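Chapter 13
Surfaces, Floors, and the Things That Settle on Them

Before you read: Write down what is on the floor of the room you work in. Do it from memory, then go and look. Keep both lists, as you will need them for Exercise 2.

Every shared workroom begins with a plan. Someone draws the desks, the sink and the cabinets, and leaves the floor a clean, hopeful white. The drawing is approved. Then people move in and the first cardboard box arrives, and the box has not seen the drawing.

Dilek Taşdemir, whose survey of workrooms at Brirkham we will lean on in this chapter, spent most of May asking people why things were where they were. The commonest answer was "for now." She took to asking how long "now" had been. One parcel had been waiting 267 days to be unpacked by a man who had since moved to Brutley. His colleagues had grown used to stepping around it and spoke of it with some fondness.

Taşdemir sorted what she found into two groups. Residents have a place and mostly stay in it: the keyboard on the desk, the monitor behind it. Lodgers came in with a delivery or a project and were set down on the nearest flat thing. A lodger that stays long enough becomes a flat thing itself, and smaller lodgers are set down on top of it. She called this stacking by invitation, and it is the term we will use.

Look for residents and lodgers in the two views that follow, and pay attention to the floor. 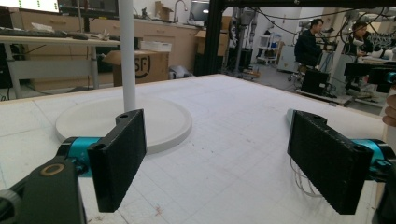
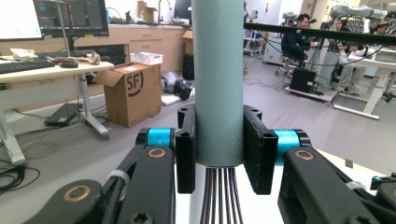 13.1 The Box on the Floor

A box marked "SF" sits on the floor with a smaller white box on top of it. Stacking by invitation seldom comes plainer. The big box offers a resting place at a handy height, and the floor has no door to close and no shelf label to argue with.

Note too that the room has cabinets with drawers. Beginners tend to blame a lack of storage, and will happily order more of it. The Brirkham survey logged 1,329 items lying outside any cabinet, shelf or drawer, in rooms where a good many of the drawers held only a pen and a dead battery. Storage costs a person a decision (which drawer?), and the floor asks for none.

Desks fill up by the same rule, only faster — papers and packaging are light, and they slide over to make room for more of their kind. Cables are a harder case. They are residents at both ends and lodgers in the middle, and we put them off until Section 13.4, as most people do.

Terms to know: resident, lodger, stacking by invitation, "for now"

Exercise 1. Choose one lodger in your own room. Find out who set it down and when. Do not move it yet.

Exercise 2. Compare your two lists from the start of the chapter. Mark everything you left out of the first one, and say how often you walk past it in a day.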